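Flena Two-Arm Bench Kit: Frequently Asked Questions

These are the questions that come in most often from schools, makerspaces and small labs before and after they order. If yours isn't covered, write to the help desk at Ellholm and put your order number in the subject line.

What comes in the kit?

Two desktop arms with parallel grippers, the front rail, the aluminium posts, the printed wall panels, the marble-pattern work surface and two controller boards. You also get wrist cameras, one for each arm, and a hex key set. The computer is not included. Neither are the objects for your exercises, apart from the starter bag.

Do I need the wall panels?

The arms run without them. The panels keep the background the same from one day to the next, which matters if you are recording runs to train a model. Customers who leave them off usually find that anyone walking past the bench in a bright jacket ends up in the data.

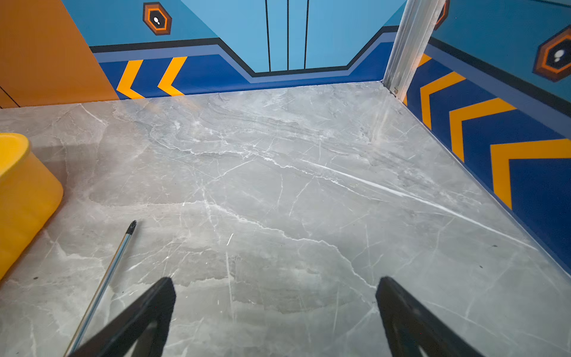 Wrist view, gripper open, screwdriver exercise.

Which exercise should a new user start with?

Tub and screwdriver, which is Exercise 2 in the Sireo workbook. One arm handles the tool and the tub serves as the target. Long, thin objects punish a poor approach angle, so you learn fairly early whether your calibration is any good. Most groups get through it in an afternoon.

Can both arms work in the same space at once?

Yes. The Sireo software sets a keep-out distance between the two grippers and will pause the slower arm if they get too close. You can reduce that distance in the settings, but please read the collision section of the manual first. Gripper fingers damaged in a collision are not covered by warranty. 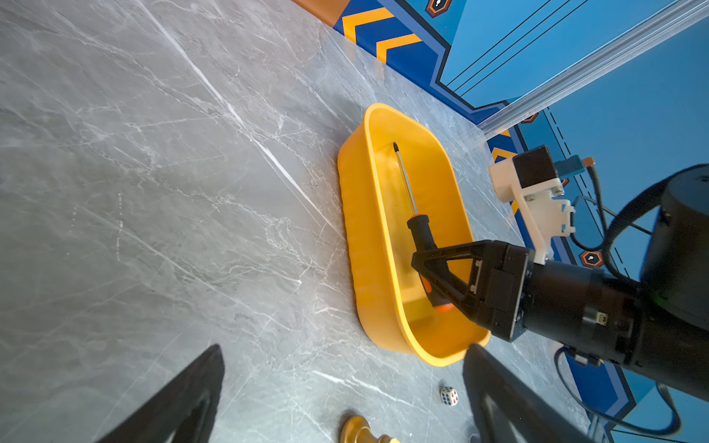

Friederike Stöcker wrote to us that the default keep-out distance was too cautious for handovers, and that her group had halved it for slow work without trouble. She would still leave it alone for the first few weeks. We agree with her on both points, and the current software has a separate handover setting for this reason.

Can I use my own objects?

Yes, within the payload limit in the manual. Household items and hand tools are fine. Shiny metal is harder for the wrist cameras than matte plastic, and very small items need a slower closing speed. Keep liquids off the bench. 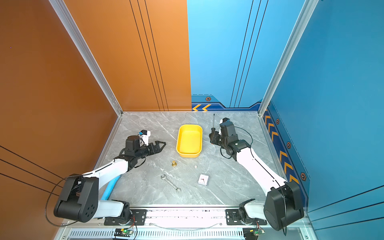
Both arms on the front rail, with the tray and mixed small objects.

How do I replace the gripper fingers?

Power down, remove the screws on the side plates and slide the fingers off. A spare pair is sold as part number 1402. Run the gripper calibration again afterwards – it takes a few minutes and should not be skipped.

How long does assembly take?

Almost 96 minutes was the average among our pilot customers, counting cable routing but not software installation. Two people make the rail easier to line up.

What does shipping cost?

Within the country it is a flat $129, insured. Larger orders and overseas deliveries go by Zwahlen freight and are quoted separately. Check the carton for crush damage before you sign.

Does the kit hold a tool upright reliably?

It does with the standard fingers, provided the grip is on the handle and not the shaft. Rubbery handles are the most forgiving. If a tool slowly rotates in the grip, raise the closing force one step at a time and check the finger faces for dust.

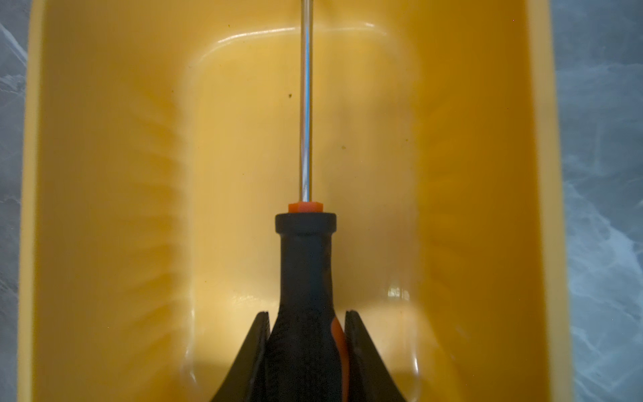
Page last changed: September

Is there a return period?

Unopened kits can be returned within the period printed on your invoice. Opened kits are accepted if all parts are present and the arms have not been modified. Return shipping is at the customer's cost unless the kit arrived faulty.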